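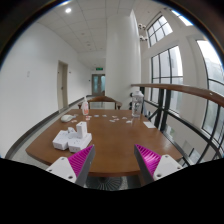 복도 시험 위치, 핸드헬드 그리퍼 카메라 시야. 핑거 내측 리브 패드와 탁자 위 대상물.

핸드헬드 그리퍼 비교 시험 전 점검표 및 의견
점검일: 2023년 12월 12일
점검: Elínborg Briem
검토: Thaddeus Ruiz-Ortega
대상: Larus 핑거(리브 패드), Grunel 핑거(평면 패드), 공용 손잡이 및 광각 카메라
시험 위치: Lurnness 동 2층 복도, 아트리움 난간 옆 원형 목재 탁자

판정 표기: 적합 / 조건부 / 부적합 / 해당 없음
조건부 항목은 의견란의 조치를 마친 뒤 시험 가능. 부적합 항목이 하나라도 남으면 해당 핑거는 시험에서 제외한다.

1. 핑거 및 패드

1.1 패드 접착 상태 (Larus)
판정: 적합
의견: 좌우 모두 들뜸 없음. 모서리를 손톱으로 밀어 확인함.

1.2 패드 접착 상태 (Grunel)
판정: 조건부
의견: 우측 패드 하단 모서리가 미세하게 들림. 재접착 후 다음 날 재확인. 그 전까지는 가벼운 대상물에만 사용.

1.3 리브 마모 및 이물
판정: 적합
의견: 자홍색 리브 패드의 골 사이를 건식 브러시로 청소함. 알코올은 쓰지 말 것. 지난번 패드가 알코올 세척 후 경화된 것으로 의심되는데 원인은 아직 확정하지 못함.

1.4 브래킷 체결
판정: 적합
의견: 흰색 브래킷 나사 유격 없음. 풀림 표시선은 Grunel 쪽에만 그려져 있음. Larus 쪽도 같은 방식으로 표시 요망.

1.5 핑거 끝단 정렬
판정: 조건부 (Larus)
의견: 완전 닫힘에서 좌측 끝단이 먼저 닿는다. 카드처럼 얇은 물체를 집을 때 회전이 생길 수 있음. 심을 추가하거나, 그대로 진행할 경우 기록지 비고란에 "편접촉"으로 적는다.
검토 의견(T. R.-O.): 심 추가는 보류. 두 핑거의 조건이 달라진다. 현 상태로 진행하고 기록만 남길 것.

1.6 개폐 반복
판정: 적합
의견: 각 핑거 30회 개폐. 걸림 없음. Larus는 복귀 스프링 소리가 나지만 동작에는 영향 없음.

2. 손잡이 및 구동부

2.1 트리거 유격
판정: 적합
의견: 특이 사항 없음.

2.2 핑거 교체 후 영점
판정: 부적합 → 재점검 후 적합
의견: 최초 점검 때 Grunel 장착 상태에서 이전 핑거의 영점값이 남아 있었음. 교체 절차에 영점 초기화 단계가 빠져 있어 추가함. 절차서 개정본은 Lund 폴더에 있음.

2.3 외부 날카로운 모서리
판정: 적합
의견: 진회색 판 가장자리 버 제거됨. 교체 작업 중에는 장갑 착용.

2.4 작업자 피로
판정: 조건부
의견: 한 사람이 연속 최대 62회까지 시도 가능. 이후 교대. 손목 각도가 무너지면 접근 자세 데이터가 흔들린다. 횟수보다 먼저 통증이 오면 즉시 중단.

3. 카메라

3.1 시야 내 핑거 위치
판정: 적합
의견: 양쪽 핑거가 화면 아래쪽에서 올라와 끝단이 탁자 가운데를 향함. 끝단 사이 간격이 가려지지 않는다. 화면 하단의 넓은 검은 영역은 두 핑거 비교 시 같은 마스크로 처리할 것.

3.2 광각 왜곡
판정: 해당 없음
의견: 이번 비교는 파지 성공률만 본다. 복도 벽이 강하게 휘어 보이는 수준이므로 화면에서 거리를 직접 재지 말 것.

3.3 노출
판정: 조건부
의견: 우측 창과 천창이 밝다. 탁자 면 기준으로 노출을 고정하고 시도 중에는 변경 금지. 투명 생수병은 뒤쪽 난간과 창이 비쳐 윤곽이 약하므로 별도 항목으로 집계한다.
검토 의견(T. R.-O.): 자동 노출 상태로 찍은 예비 기록은 비교표에 넣지 말 것.

3.4 렌즈 청결
판정: 적합
의견: 시험 전, 핑거 교체 후 각각 확인.

4. 탁자와 대상물

4.1 탁자 안정성
판정: 적합
의견: 한쪽 가장자리를 눌러 흔들림 확인. 기울어짐 없음.

4.2 전원 부품
판정: 조건부
의견: 좌측의 흰색 멀티탭 블록과 어댑터류는 파지 대상 전용. 전원 연결 금지. 큰 블록 위에 세워 둔 정육면체형 어댑터는 블록과 함께 끌려올 수 있으므로 수직으로 들어 올리는 시도부터 한다. 소켓 구멍에 핑거 끝을 넣어 드는 방식은 실패로 처리.

4.3 마우스
판정: 적합
의견: 둥근 외피에서 평면 패드의 미끄러짐이 예상됨. 접근 방향을 두 핑거 모두 동일하게 유지.

4.4 분무기
판정: 조건부
의견: 주황색 라벨이 붙은 소형 분무기. 트리거 부분 파지 금지, 몸통만 허용. 내용물은 비우고 시작할 것. 바닥이 젖으면 해당 회차 중지.

4.5 생수병
판정: 조건부
의견: 탁자 뒤쪽 우측 모서리 부근으로 난간과 가깝다. 파지 후 난간 쪽으로 이동 금지, 탁자 안쪽으로만 당긴다. 흰색 뚜껑 잠김 확인.

4.6 소형 납작 조각
판정: 적합
의견: 흰색과 연분홍색 조각은 분무기와 생수병 사이에 띠 모양으로 흩어 둠. 정렬하지 않는다. 한 번에 둘 이상 잡히면 "복수 파지"로 기록하고 성공에 포함하지 않음.

4.7 흰색 카드(또는 종이)
판정: 조건부
의견: 탁자 우측 가장자리 부근. 밀어서 가장자리 밖으로 내어 집는 방법은 이번 회차에서 허용하되 별도 표시. 1.5항 편접촉의 영향이 가장 클 것으로 본다.

5. 주변 안전

5.1 통로 확보
판정: 적합
의견: 복도 끝 양문과 비상구 표지까지 통로를 막지 않을 것. 장비 가방은 벽 쪽 바닥에 둔다. 베이지색 문 앞은 비워 둠.

5.2 의자
판정: 조건부
의견: 탁자 뒤쪽 의자는 시험 중 이동하지 않음. 작업자가 탁자를 돌아가야 할 경우 트리거에서 손가락을 뗀다.

5.3 낙하 위험
판정: 조건부
의견: 난간 너머는 아래층까지 트여 있음. 난간 위로 손잡이나 대상물을 내밀지 말 것. 손목 스트랩 필수. 스트랩 없는 예비 손잡이는 이 위치에서 사용 금지.

6. 미결 사항

Grunel 우측 패드 재접착: E. Briem
Larus 브래킷 풀림 표시선: E. Briem
영점 초기화 단계 교육: T. Ruiz-Ortega
생수병 별도 집계 양식: 미배정
다음 정기 점검: 1월. 패드 교체 주기는 그때까지의 기록을 보고 정한다.

종합 판정: 조건부 적합. Larus 핑거는 즉시 시험 가능, Grunel 핑거는 1.2항 재확인 전까지 조각과 카드에 한해 사용.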